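Home Kitchen Laundry Bedroom Workshop Seasonal

We use cookies to remember your settings and to count visits. Accept Manage choices

Changing the Bedding Over for Spring

11th March

Most houses in Niltbridge still have the heavy bedding on at this point in the year, and there is no hurry to take it off. I do ours in two stages. The thick blanket goes first, and the winter comforter stays until the nights are mild, normally in April.

Before you start, check that you have a dry day. Blankets dried indoors in March take too long and pick up a stale smell. If the forecast is poor, leave them on the bed another week.

Strip the bed down to the mattress and leave it bare for 2 hours with the window open. Vacuum the top and sides with the upholstery tool, going slowly along the seams. For a stain, mix a little dish soap into cool water, dab it on with a white cloth, and blot. Don't soak it. A wet mattress can take days to dry in the middle.

Turn the mattress if it is the kind that can be turned. Ours can only be rotated head to foot, and the label says so. I do it every 6 months and pencil the month on the underside of a slat. 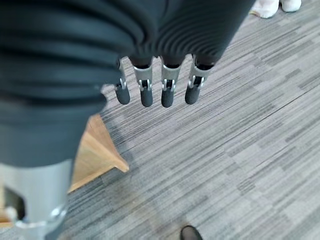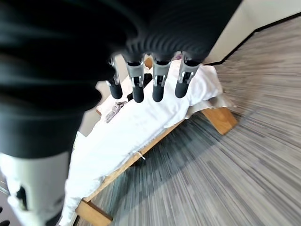
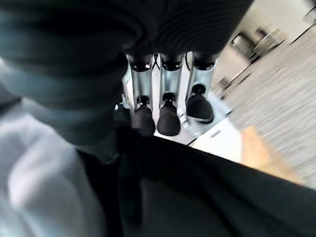 Wash blankets on their own. Wool needs a wool cycle and a wool detergent, with cool water and a short spin. Dry it flat over a rack – hanging it from one edge will stretch it. Cotton blankets can go in warm and come out of the dryer slightly damp, then finish on the line.

Comforters are harder. If yours has to be pushed into the drum, it is too big for the machine and won't rinse properly. The laundromat on Lasbridge Road has large washers, and one load there is cheaper than a repair at home. Dry on low and stop the machine a few times to break up the clumps. When you think it is dry, give it another half hour.

For storage, use cotton bags or an old pillowcase. Plastic bags hold in any damp that is left, and vacuum bags flatten down so hard that it may not recover. I keep ours on the top closet shelf with a cedar block in each bag. Sand the blocks lightly once a year to bring the smell back.

Pillows can be checked at the same time. Fold one in half and let go. If it stays folded, replace it.

Sheets need less thought. Four sets is plenty for a double bed, and we manage on fewer. Fold each set and put it inside one of its own pillowcases so the pieces stay together on the shelf.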